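Monthly meeting of the Wermont Street Tenants' Association
Community room, Monday, 7:00 p.m.

Chair: Tumaini Swai
Minutes taken by the secretary

## 1. Minutes of the last meeting

The minutes were read and accepted with one correction. Under "Laundry room," the broken dryer should have been listed as the one nearest the door, not the one by the sink. The secretary has changed the file copy.

## 2. Matters arising

The back gate latch has been replaced. Residents on the north side reported that the gate still swings open in strong wind. The chair will ask the management company, Driditard, to adjust the hinge instead of sending another latch.

The lost bicycle pump has not turned up. The item was closed.

The sign asking people not to leave furniture by the dumpsters has been printed but not put up. The secretary has it and will put it up this week.

## 3. Heating

This took up most of the first half of the meeting.

Residents on the top floor said their radiators have been lukewarm in the mornings and very hot from late afternoon on. Residents on the first floor said the opposite. Three people had kept written notes of the times, and these were handed to the chair. The chair thanked them and said the notes would go to Driditard with a cover letter.

A resident from the second floor said that Driditard had told her by phone that the boiler was serviced in October and was working normally. Another resident said that a service visit did take place but that the technician did not enter any apartments. The chair said the letter should ask for two things: a copy of the service report, and a visit that includes at least one apartment on each floor.

It was asked whether the association could hold back money over the heating. The chair said the association does not collect rent and cannot advise anyone to withhold it. Anyone thinking of doing so should speak to the tenant advice line first. The number is on the bulletin board.

There was a longer discussion about space heaters. The lease allows them but the hallway notice says they are not allowed. The chair will ask which is correct. Until then residents were asked not to run them from extension cords.

**Action:** Chair to write to Driditard. Draft to be shown to the top-floor residents before it goes out.

## 4. Shared pantry

The pantry in the community room has been open since the spring and is used by residents from all three buildings. The present rule is that anyone may leave sealed food and anyone may take it, with no sign-up.

Two points were raised. The first was that opened packages have been left, including flour and cereal. It was agreed that opened food will be thrown out by whoever finds it, without asking around first. The second was dates. Some people check them and some do not. It was agreed that canned food past its date comes off the shelves, and that a marker will be kept on a string next to the pantry so that people can write the date in large figures on anything with small print.

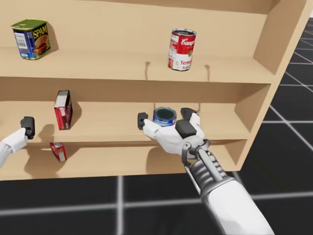 A resident asked if the pantry could take fresh fruit and vegetables in summer, when the garden plots produce more than people can use. There was support for this, but no agreement on where the produce would go. The refrigerator in the community room belongs to the after-school club. The chair will ask the club whether one drawer could be shared from June on. If the answer is no, a basket will be tried for things that keep without chilling, such as onions and squash.

It was also asked whether the pantry should be locked at night. The room itself is locked at 10:00 p.m. and most people felt this was enough. No change was made.

Bangera, the grocery store on the corner, has offered a box of mixed dry goods each month. The store would like the association to pick it up before noon. Two residents said they could do this on alternate months. The offer was accepted and a thank-you card will be sent.

**Action:** Secretary to buy marker and string. Chair to speak to the after-school club.

## 5. Money

The balance at the start of the month was $1000. Spending since then was $100 for the deposit on the summer tables and $27 for printing and stamps. Nothing came in. The balance now stands at $873.

The chair reminded everyone that dues are $5 per household for the year and that they are voluntary. An envelope went around at the end of the meeting. The amount collected will be reported next time.

A resident asked why the association pays for printing when most notices go out by email. The secretary said that a number of households do not use email and have asked for paper. It was suggested that notices be printed on both sides. Agreed.

## 6. Garden plots

All plots are taken except the narrow one along the fence, which gets little sun. A resident offered to try ferns and other shade plants there and was given the plot for one season.

The hose connection leaks. A new washer was tried and did not help. The meeting agreed to ask Jakari Plumbing for a price before doing anything else, as the tap itself may need replacing. If the price is high, Driditard will be asked to pay, since the tap is part of the building.

The compost bin is full. People were asked to stop adding to it until it has been turned. A work morning was proposed, and those interested should add their names to the sheet on the bulletin board – mornings only, as the yard light is out.

## 7. Noise and parking

One complaint was received about music after 11:00 p.m. The households involved have spoken to each other and no further step is needed.

Delivery vans are blocking the ramp by the east entrance. A resident who uses a wheelchair said she had to wait twice last month for a driver to come back. The meeting agreed this was serious. The chair will ask for the curb to be repainted and for a no-parking sign at the ramp. In the meantime residents were asked to tell drivers to use the loading bay on the side street when ordering large items.

**Action:** Chair to include the ramp in the letter to Driditard, as a separate item with its own heading.

## 8. Other business

The spare key to the community room is with the secretary. It should be signed out and back in on the same day.

A resident offered a used bookcase for the lobby. It was accepted, as long as it fits beside the mailboxes without covering the vent. The width will be measured first.

A resident asked whether meetings could start at 6:30 p.m. in winter. Hands were raised and most preferred to stay at 7:00 p.m. No change.

## 9. Next meeting

Same room, same time, next month. The heating and the hose tap will be first on the agenda. Items for discussion should reach the secretary by the Friday before.

The meeting closed at 8:40 p.m.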